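31 March 2026

Rules day. I have been putting off the handover sheet since December, and this morning I ran out of other things to put off.

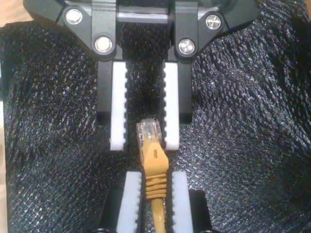 The old version of the sheet, which came to us from the Nellis bench and has been photocopied into a kind of fog, has 22 rules on it. I know them all and follow maybe half. Rule 3 says the receiving gripper must be "suitably open." Rule 4 says it must not be "excessively open." Between them they cover every possible gripper and tell you nothing about any of them.

So I spent the day on cable handovers, writing down what I do as I did it. That is a humbling way to work. I had always told people to grip the boot and leave the clear plug alone, and I was pleased to find that I follow my own advice. The lower pads had the ribbed part of the boot, the plug was sticking up bare, and the upper pads were waiting over it with a narrow gap between them. The plug sat a little nearer the right pad than the left. I looked at it for a long while and then wrote "center the plug before closing," crossed it out, and wrote "center the plug before closing, and look twice."

The Darnau people want a number there. They want a number everywhere. I gave them 2 mm, which I measured, and they asked if it could be 3, which I suspect they find a friendlier number. It stays at 2.

Other things that got in: the first gripper doesn't let go until the second one has reported a hold. Hands stay out while either arm is live, including my hands, including when it would be so much quicker. The dark cloth stays down for the whole batch, and if somebody straightens the folds halfway through, the batch gets a note. I wrote that last one with a particular somebody in mind, and I see that person when I brush my teeth.

The Kubíček checklist has a line for "operator mood," which I left out. Luderon's wants a signature after every run, and after 20 signatures mine looks like a dropped hair. I cut it to one per batch.

Down to nine rules by the time I packed up. Tomorrow the other bench reads them, and I expect to have 22 again by lunch.

Need a new pen. Also milk.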